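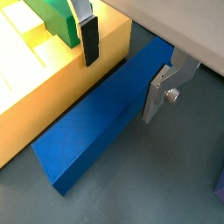
Bloco azul comprido, caixa amarela e, em cima dela, o verde. Tampo cinzento-escuro.

Passei a semana a arrumar peças coloridas e vou deixar aqui umas notas, porque o Arnel Padilla me perguntou como estou a organizar isto.

O conjunto chama-se Trorner e é um quebra-cabeças de encaixe. Cada cor tem o seu tamanho e as peças só cabem na caixa por uma ordem. Quem arruma depressa fica com uma de fora.

A azul é a mais comprida do meu conjunto. Entra primeiro, sempre. Se ficar para o fim tem de se tirar tudo e recomeçar.

Quanto ao acabamento: a face larga da azul tem umas linhas finas na diagonal, de impressão. Mate, ligeiramente texturada. Há quem lixe. Eu deixo ficar, agarra-se melhor.

A amarela tem o topo em degraus, com ranhuras. Com luz forte em cima parece creme, quase branca, e as ranhuras mal se distinguem. De lado vê-se a cor a sério, entre mostarda e laranja.

Por isso mudei o candeeiro de sítio. Estava a 15 cm do tampo, agora está bastante mais alto. Ainda não estou convencido.

O tampo escuro foi ideia da Anouk Verhoeven. Antes usava um branco e as peças claras desapareciam. O azul, o verde e o amarelo separam-se bem do cinzento.

Tempo de arrumação, para quem gosta de números: a primeira vez demorei 20 minutos. Agora faço em dois, se não estiver a falar com ninguém.

Erro que repito: encostar a azul à amarela antes de ter o resto no lugar. Convém deixar uma folga entre as duas – um dedo chega – e só fechar no fim.

A Yi-chun Ho faz ao contrário, começa pelas pequenas e empilha. Também dá, mas perde tempo a desfazer a pilha.

Perguntaram pelas peças de substituição. Pedi duas à Kuipers em agosto e vieram num tom diferente, mais baço. Encaixam bem. Para quem liga à cor, é melhor pedir o conjunto todo.

Falta-me decidir onde guardar a caixa. Na prateleira de cima não cabe deitada, e de pé as peças escorregam lá dentro.

Amanhã ponho a ordem completa, cor a cor. Se alguém tiver a versão antiga do folheto, diga – a minha já não tem a última página.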